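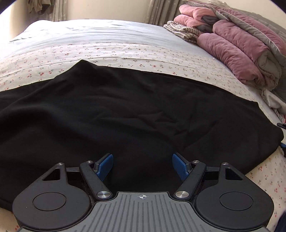

Depuis novembre, chez Wukent, le mot « automatisation » revient à chaque réunion. On nous promet que les robots prendront le linge et que nous, les employés de l'entretien, nous aurons « du temps pour les clients ». J'attends de voir.

En attendant, il faut leur apprendre. Trois d'entre nous vont dans des chambres tout à fait ordinaires et manipulent des vêtements avec une pince tenue à la main, pendant que la caméra enregistre. L'objectif fixé par Dehghan, le prestataire : 2 000 prises. Un tissu noir sur un drap à petites cerises, on le saisit, on le repose, on recommence. Mon collègue Wondimu Endale plie une housse de couette les yeux fermés. Avec la pince, il redevient débutant, et ça l'agace.

Ce qui me gêne, c'est que ce savoir-là n'a jamais figuré sur nos fiches de poste. On le découvre précieux au moment de le copier — et la prime est de 60 euros.

Le tissu mou reste d'ailleurs un sale client. Entre les deux doigts bleus, il se met en boule, il pend d'un côté, et il faut encore deviner où est le col.

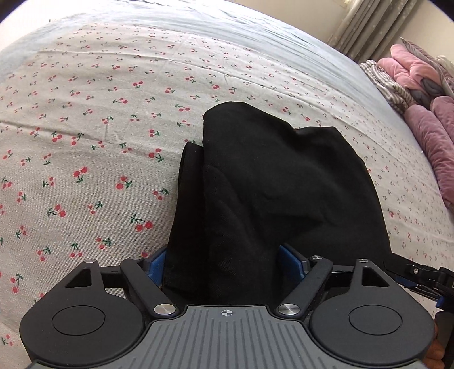 Et après ?

La direction cite le site de Custbridge, où personne n'aurait été licencié. Soit. Mais combien de départs non remplacés ? J'ai posé la question par écrit, on m'a renvoyé vers une plaquette. Je la reposerai.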